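Signe Bakke wrote:
> Did anyone stay up for the Karari card? I missed it. Was the
> Sundqvist decision as bad as they say?

Signe, worse! I had Torix up two rounds going into the last, and so did my brother.
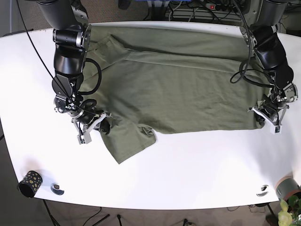

Olive T-shirt on the white table

He landed the cleaner shots all night - the judges just like forward pressure.
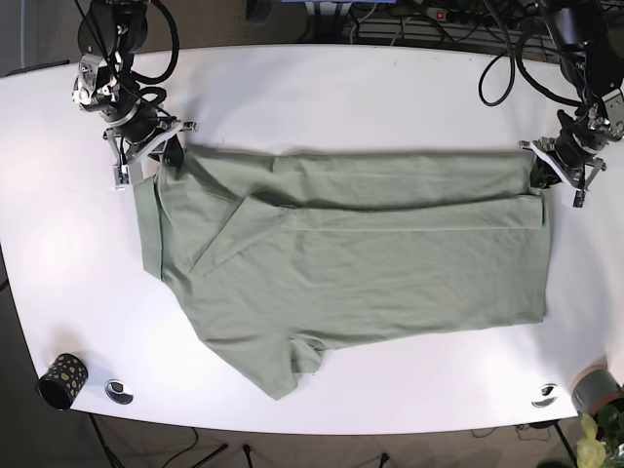 Shirt, partly folded

Gate was 2,276, which is good for May.
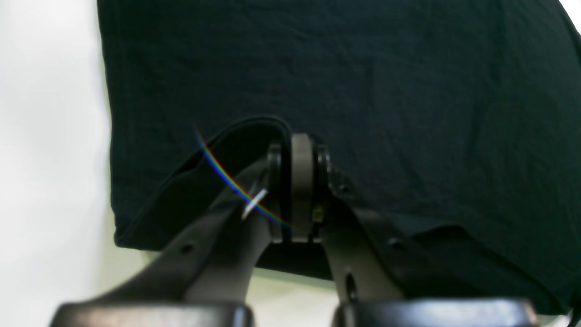
Sundqvist wants the rematch in Stestness. I'd go. I'll be in plain dark navy, wrinkles and all, like that cloth, so neither corner can claim me.

Tickets aren't up yet.

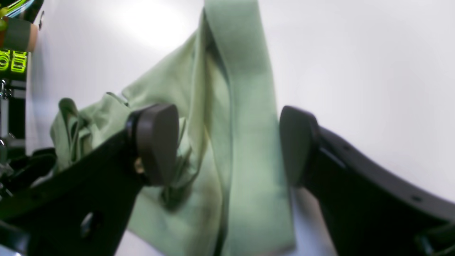 Pale green, crumpled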